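Skip to content
Search this site Search Enter keywords
Print this page | E-mail this page

Progress report to the fund: floor marking trial, second period

Project: Lindik tape grid, sorting hall
Period covered: February to May

The grant paid for 642 meters of tape, the labor to lay it, and the time to find out whether a marked floor makes any difference to how long people spend looking for things. On the first two we are finished. On the third I would ask the fund to read what follows with more caution than our application showed when we wrote it.

The application promised a drop in misplaced items "across the hall." I did not write that sentence and would not have signed it. What we can report is narrower. In the 19 bays that were marked, staff say that small items left on the floor during a sort are easier to find again. They say this when asked by the people who laid the tape. In the unmarked bays we asked the same thing and got much the same answer, which ought to worry anyone who hopes to extend the scheme.

The grid itself is simple. Two strips of blue tape are laid straight across each other on the bare floor, and the four sections that result are given over to incoming, outgoing, hold and return. Nothing is printed on the floor. Cups and other small stock are set down in a section and are supposed to stay there until the sheet is signed.

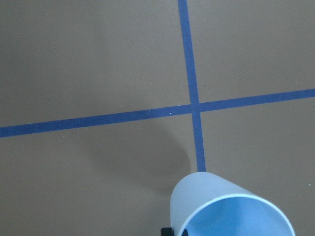

Koivisto wrote back on the draft of this report that the four sections were never going to be used evenly, and that the hold section fills up first in every sorting hall, tape or no tape. "You have bought a very tidy way of showing that people don't like making decisions," the note went on. "Before you pay for more tape, try taking the hold section away for a month and see who complains."

I have some sympathy with that. The sheets do show hold being used more than the other three together, and items staying in it past the end of a shift. We have not yet tried removing it. If the fund agrees, we would do so in five bays in the next period and leave the rest alone, so that there is something to compare against.

Wear is the other matter. The supplier, Stornard, told us to expect the tape to last through 3,000 passes of a hand cart. We have no means of checking that figure and I don't propose to repeat it as a finding. Our own record is a monthly walk-through with a clipboard. By May, tape had been replaced in four bays, all of them next to the loading door, where carts turn. In the bays away from the door it has held up better than I expected. I would still want a full winter, with salt and grit coming in on shoes, before calling it durable. 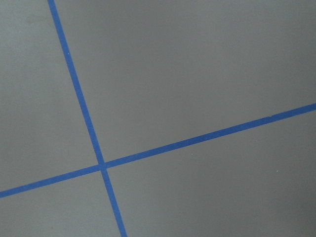 Laying took longer than budgeted. The plan allowed 20 minutes a bay and the early ones took more than twice that, mostly for sweeping and for getting the second strip square to the first. Later bays went faster, and some of them are less square. We decided not to relay those. A section that is a little wider at one end works as well as any other, and the hours were better spent elsewhere – though I note that the application made quite a lot of "precise right angles."

Spending to date is within the award. Tape came in under the estimate and labor over it, and the two come close to canceling out. There is an unspent line for signs. I recommend it stay unspent until somebody can show that the sections are misunderstood, because so far the complaint is that they are understood and ignored.

The application also mentioned a second site. I can't support that yet. Search times were logged for only part of March, on paper, by whoever was free, and the starting figures from before the grid are thinner still. A second site would give us more floor and the same weak numbers.

For the next period we ask to do the following:

Log search times every shift, in marked and unmarked bays, on one form.
Remove the hold section in five bays.
Keep up the monthly wear check, with the loading door bays listed separately.
Buy no more tape except for repairs.

The forms are drafted and can go out as soon as we have the fund's reply.

Contact us | Copyright Lindik, all rights reserved | Back to top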